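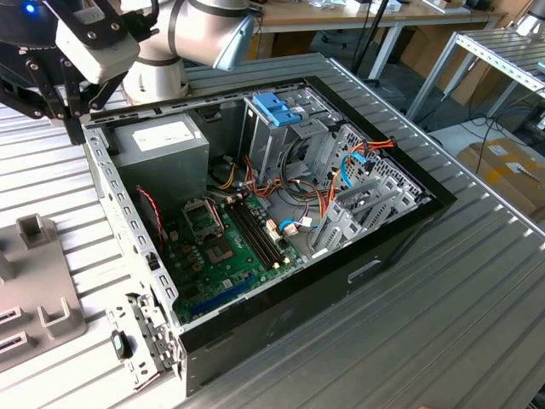
La torre negra tumbada en la mesa de lamas, sin el panel lateral y con el zócalo de la CPU vacío.

Cuaderno del taller, 15 de abril de 2019

Bueno, por fin le ha tocado a la torre que llevaba desde el invierno debajo del banco con el número 2043 en la etiqueta de entrada. La tenía tan vista que ya la usaba para apoyar el pie cuando me sentaba a soldar (perdón, 2043). Vino en el lote de Prustville, el mismo de las impresoras, y en la ficha solo ponía «no arranca, revisar», que es lo que pone en todas las fichas de Prustville. Así que empiezo de cero y apunto aquí lo que voy encontrando, que luego me preguntáis y yo ya no me acuerdo de nada.

Lo primero, la mesa. He vuelto a la metálica de lamas y estoy encantada. En la de madera los tornillos ruedan y acaban en el suelo; en esta se cuelan entre las lamas y acaban también en el suelo, pero justo debajo, donde he puesto la bandeja vieja del horno. ¡No he perdido ni uno en toda la mañana! Si alguien necesita la bandeja, que me avise antes de llevársela, por favor.

Panel lateral fuera sin pelearse demasiado. Un tornillo estaba pasado y lo saqué con la goma elástica entre la punta y la cabeza, truco de toda la vida. La carcasa de fuera es negra y el chasis, gris, con esas filas de agujeritos redondos y rectangulares en los bordes donde se mete toda la pelusa del mundo. Le di con la brocha y el soplador en el patio antes de subirla a la mesa. Salió una nube que no quiero ni describir. Mascarilla la próxima vez, lo digo en serio.

La CPU ya no está. La palanca metálica del zócalo está levantada y no hay procesador ni disipador que valga. No sé si lo quitaron en Prustville o si alguno de vosotros se lo llevó para otra cosa; si fue lo segundo, no pasa nada, pero escribidlo en la ficha. He mirado los contactos con la lupa y no veo ninguno torcido, aunque me gustaría que los mirase otra persona con mejor vista que yo. Mientras tanto que nadie apoye nada encima, que os conozco. En cuanto encuentre una tapita de plástico se la pongo. Había una caja llena de tapitas en el armario Wumwood, tercer estante, y ahora en la caja hay bridas. ¿Quién?

La placa es verde, de las de antes, con dos ranuras negras para memoria y las pestañas de color crema. Las pestañas abren y cierran bien las cuatro, las he probado una a una. Y hay una ranura de expansión azul abajo que parece entera, sin golpes en los bordes. Condensadores: ninguno hinchado que yo haya visto, pero los que quedan debajo del mazo de cables no los he podido mirar a gusto, así que eso queda pendiente.

Y hablando del mazo. Qué manía de dejar los cables de la fuente cruzados por el medio, naranjas, amarillos y rojos, haciendo un lazo por toda la caja como si fuera un regalo. De momento no los he desenchufado. Mi idea es hacerle una foto con el móvil a cada conector antes de tocarlo, ponerle cinta con una letra y entonces sí, ir soltando. Ya sé que los conectores solo entran de una manera. Lo de la cinta es por el que venga detrás, que la otra vez me encontré un montaje a medias y tardé más en entenderlo que en terminarlo. También quiero seguir el cable trenzado rojo y negro que baja por el lateral junto a la fuente, a ver dónde acaba, porque no tengo claro qué alimenta.

Los cables SATA, azules los dos. Me los quedo pase lo que pase — estamos fatal de cables SATA, y los últimos que compramos no agarraban.

La fuente es gris, con su pegatina blanca arriba. La voy a sacar entera y la pruebo aparte, en la otra mesa, con el comprobador y con carga. No la abro. Lo repito porque en agosto hubo quien abrió una: las fuentes no se abren, se prueban, y si no dan lo que tienen que dar van al cajón de retirada con una cruz de rotulador. Si esta da los 12 voltios limpios la aprovecho, que en Tam nos han pedido equipos para el aula y siempre andamos cortos de fuentes.

Lo que más me gusta de esta caja es la jaula de las bahías. Lleva un cierre de plástico azul. Da gusto. Ojalá todas las torres de oficina fueran así y no con aquellos tornillitos laterales a los que solo se llega con dedos de pianista. Las bandejas de los discos, en el otro extremo, son de chapa perforada gris y las quiero limpiar con alcohol cuando esté todo fuera. Las tapas metálicas de las ranuras traseras las dejo puestas, que si no luego faltan y acabamos tapando el hueco con cinta.

Chi-keung Hsieh pasó a media mañana a por el multímetro y se quedó un buen rato mirando. Según él no compensa: buscarle procesador y disipador a una placa de esta edad es tirar la tarde, mejor despiezarla y aprovechar la caja. Yo le dije que en el cajón de Duvness tiene que haber algún procesador compatible, y él dijo que en ese cajón solo hay polvo y tornillos M3. Hemos quedado en que le doy 3 horas como mucho. Si en ese tiempo no la tengo dando imagen, se despieza y no protesto (protestaré un poco).

Pendiente para la próxima sesión:
Mirar el modelo exacto de la placa y apuntarlo en la ficha.
Fotos y cinta en los conectores, letras de la A en adelante.
Sacar la fuente y probarla con carga.
Revisar los condensadores que tapan los cables.
Rebuscar en el cajón de Duvness, con luz, sacándolo todo.
Pila nueva para la placa, de las 100 que compramos en el blíster grande.
Encontrar la caja de las tapitas.

La torre se queda tumbada donde está, abierta y con una sábana vieja por encima. No la pongáis de pie, que he dejado tornillos del panel en un vasito dentro del chasis, al lado de las bandejas, y ya me veo buscándolos por debajo de la placa.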